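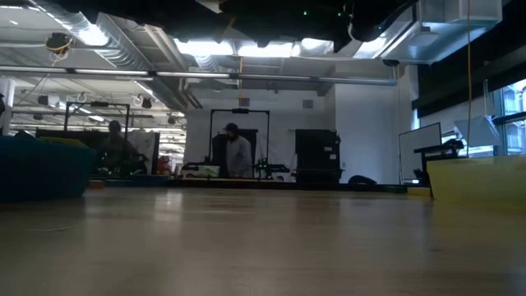 Photo: Himside Learning Workshop

How a Robot Work Table Is Set Up and Cared For

For readers in grades 3 to 5

A robot arm cannot start work by itself on its first day. People must first build a place for it, fasten it down, connect its cables, and check it. The place where a robot does its job is called a work cell. A work cell can be as big as a garage or as small as a table.

The Himside Learning Workshop has a table cell named Jin. It has two arms, and its job is to sort building blocks into bins. Technicians Ayten Gündoğdu and Liam Dunne look after it.

Step one: the frame

Robot arms move quickly and stop suddenly. If an arm stood loose on a table, it would shake and slide. For this reason the technicians begin with a frame made of metal bars. The bars are joined at the corners with brackets, which are strong angled pieces that keep the shape from bending. The frame also marks the workspace, the area where the robot is allowed to work.

Step two: the arms

Each arm is bolted down at its base. An arm is made of stiff parts joined together, much like your upper arm and forearm. The places where it bends are called joints, and inside each joint is a motor. At the end of the arm is the gripper, which opens and closes to pick things up.

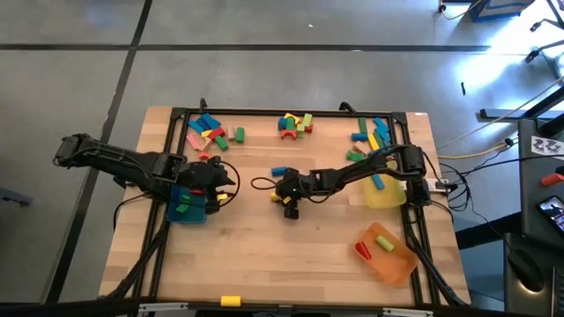 Two arms share one table. The blocks and bins are placed where the grippers can reach them.

Step three: the cables

Cables carry power and messages. A cable near a gripper needs some slack, or extra length, so that it is not pulled tight when the arm reaches out. Too much slack is also a problem, as a long loop can catch on a block. Ms. Gündoğdu moves each arm slowly by hand, with the power off, and watches the cable the whole way.

Step four: calibration

Calibration (say "kal-uh-BRAY-shun") means teaching a machine exactly where it is. The technicians move the gripper to a set of marked points, and the computer saves the position of every joint. Jin has 17 points to visit. If one reading is wrong, the gripper may close beside a block and pick up nothing at all.

Looking after the cell

Before work begins each morning, Mr. Dunne spends 30 minutes on these checks:

Wipe dust and crumbs from the table.
Test each bolt at the base of the arms.
Look for cracks or worn spots on the cables.
Open and close both grippers.
Press the emergency stop button to be sure it works.

Every check is written in a logbook. In November the left gripper began to close too slowly. The logbook showed that it had closed 1,298 times since its last cleaning. The technicians switched off the power, took off the fingers, cleaned them, and replaced one small screw. Then they calibrated the arm again.

Words to know

Bracket: a piece that holds two parts together.
Joint: a place where a robot arm bends or turns.
Slack: extra length in a cable.
Work cell: the place set up for a robot to do its job.

Text by Prasanna Ekanayake. Reviewed by Primo Ruggiero.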